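Participants wanted – reading at home study

Posted Oct 10, 2018

Do you read for pleasure? Or used to, and sort of stopped? We'd like to hear from you either way.

Clastora is looking for adults to keep a simple reading diary from January. Paper books, e-readers, magazines, the back of the cereal packet, all counts. No tests, no right answers, nobody marks your spelling (please don't mark ours). 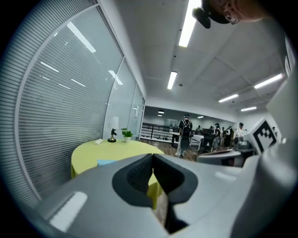
Photo: Clastora

What's involved

One short visit to our office to sign up, 20 minutes or so. Then a diary at home – what you read, where you sat, when you gave up on it. A line or two a day is plenty. Missed a day? Leave it blank, don't fill it in afterwards from memory.

At the end, a chat with one of the team. By phone or in person, you choose. We record the sound only and delete it once it's typed up.

Who can take part

Aged 18 or over. Living in Ellent or Vrettos. Comfortable writing in English. Any level of reading, slow readers very welcome, we are short of them. Same for night shift workers and parents of small children.

Sorry, not open to people who work in publishing or bookselling, or to anyone who did the Prinis library survey. That one had 352 replies and we dont want the same voices twice.

Two people from the same household can both join but you need to keep seperate diaries and not compare.

What you get

A book token when you hand in the diary, a second one after the chat. Bus fares paid, keep your tickets. Tea. A copy of the findings if you tick the box. 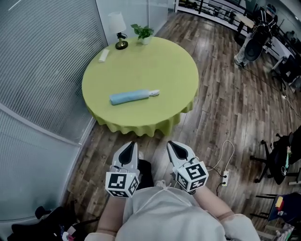
Places are limited – we can take up to 444 people and the Vrettos list is filling faster than Ellent. If we're full we will put you on a reserve list and write to you before January either way.

You can drop out whenever you like, no reason needed. Tokens already given are yours to keep. Names are kept apart from the diaries and we don't pass anything on.

How to apply

Write to Wilma Mertens at Clastora, by post or through the contact form. Put READING DIARY at the top. Tell us your age, which town, roughly how often you read, and a good time to ring. Large print diaries available, just say. Please don't send a diary you already keep, we can't use it and will only have to post it back.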